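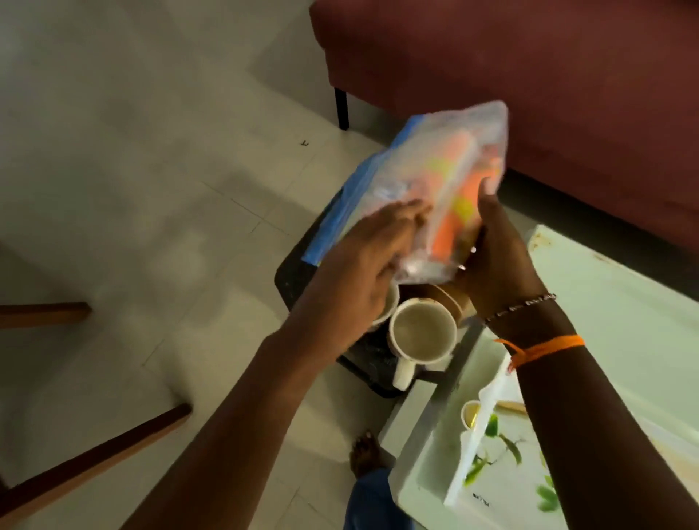

A clear bag handled over a stool that is already holding cups.

The Stool Is Not a Table: On Staging Surfaces in Small Rooms
By Benedito Figueiredo
Saturday, July 1, 2017

Most advice on tidying is concerned with storage. It specifies the drawer, the bin, the label and the shelf depth, and it treats the time between an object leaving one place and arriving in another as negligible. I want to argue that this interval deserves more attention than storage does. In a small living room, the limiting resource is usually the flat area on which work in progress can be set down. I will call this the staging surface.

A staging surface has three properties that matter: height, area, and what is on it now. Furniture catalogs give the first two. The third is left to the household, and it is the one that fails.

Consider the low stool. It is bought as a seat, and on most days it serves as an overflow table. Its top is small and close to the floor, and it tends to sit in the gap between the sofa and the real table, where a seated person can reach it without leaning. These are good qualities in a cup holder. The result is that mugs collect there. A mug with a beige-brown stain in the bottom has no further use until it is washed, yet it takes up the same area as a full one, plus whatever margin its handle needs. Three vessels on a stool top is a crowded stool.

Now add a bag of things to be sorted. The bag has to be held up, turned, flattened and looked through, and the place where this happens is directly over the cups. Both hands are committed. One supports the weight from underneath while the other presses the side of the bag, and there is no third hand to move a mug. The work can be done this way. People do it every day. It is slower than it should be, and the person doing it cannot set the bag down to think.

My position is that the stool should be cleared before the bag is picked up, and that this step should be treated as part of the sorting job. It belongs on the same line of the same list. In my own apartment, where the living room and the dining area are one room, I changed the order in March and have kept to it. Cups go to the sink first. Then the bag comes out. I have not bought anything to make this work.

The usual objection is that a table is available. This is true in most rooms. The table, however, tends to be full of a different class of object: mail, a laptop, a charger, the remote. These are in use or about to be, and their owners object when they are moved. Cups have no such defenders once they are empty. If a surface must be recovered quickly, it makes sense to recover the one whose contents have a single known destination.

A second objection is that sorting can be done on the floor. It can, and for large jobs the floor is the correct surface. For one bag it is poor. The worker has to kneel or bend, small items travel under the sofa, and the bag picks up whatever is on the rug. I also find that anything sorted on the floor stays there overnight.

A third objection was put to me by a neighbor, who holds that the stool should be removed altogether so that the problem cannot arise. I tried this for two weeks. The cups moved to the arm of the sofa.

The bag itself is worth a few paragraphs, because the choice of bag changes how long it must be held. I favor clear plastic for anything that will be stored with its contents mixed. An opaque bag has to be opened and emptied to be understood. A clear one can be read from outside, at least in part. A bright orange item shows through immediately. A blue one pressed flat against the side shows as a band of color, which is enough to identify it if the reader packed the bag, and not enough if someone else did.

Clear plastic has a known defect. It creases, and each crease returns light to the eye as a white streak. A bag that has been folded and reused many times is transparent in principle only. The remedy is to smooth the side with an open hand, which pulls the plastic against the contents and restores some of the view. This takes a second or two, and it is much easier when the bag is resting on something. Here the argument returns to the stool. A cleared top of even modest size gives the bag a base, releases the supporting hand, and lets both hands work on the plastic or its contents.

Packing order has a similar effect. Flat items placed along the sides act as a wall and hide everything behind them. Long items placed diagonally use the space well but are the first thing to snag when the bag is opened. I put flat things at the bottom and stand the long ones at one end. Others put the flat things along the side to protect the rest, and if the contents are breakable they are right to do so. I would only ask that the hidden side be the same side every time.

There is a body of opinion that would solve all this with trays. A tray on the stool collects the cups, and the tray can be lifted in one motion. I have no quarrel with it where the kitchen is close. My own kitchen is through a door that opens toward me, and a loaded tray and that door do not go together. Two trips with the mugs held by the handles are faster. The general rule about trays should be tested against the particular door.

I will concede one point to the people who leave the cups where they are. Interrupting a task in order to prepare for it is irritating, and a person who has already picked up the bag will rarely put it down to wash a mug. For that person I would not recommend stopping. Finish the bag, hold it as steadily as possible, and take the cups afterward. The correction belongs to the next occasion.

For those who want a test, it is simple. Before picking up anything that needs both hands, look at the nearest low surface and ask whether the object could be put down on it at once. If it could not, clear that surface, and only that surface. The rest of the room may stay as it is. I have seen a good many sorting sessions turn into a full cleaning of the living room, at the end of which the bag was back in the closet unopened.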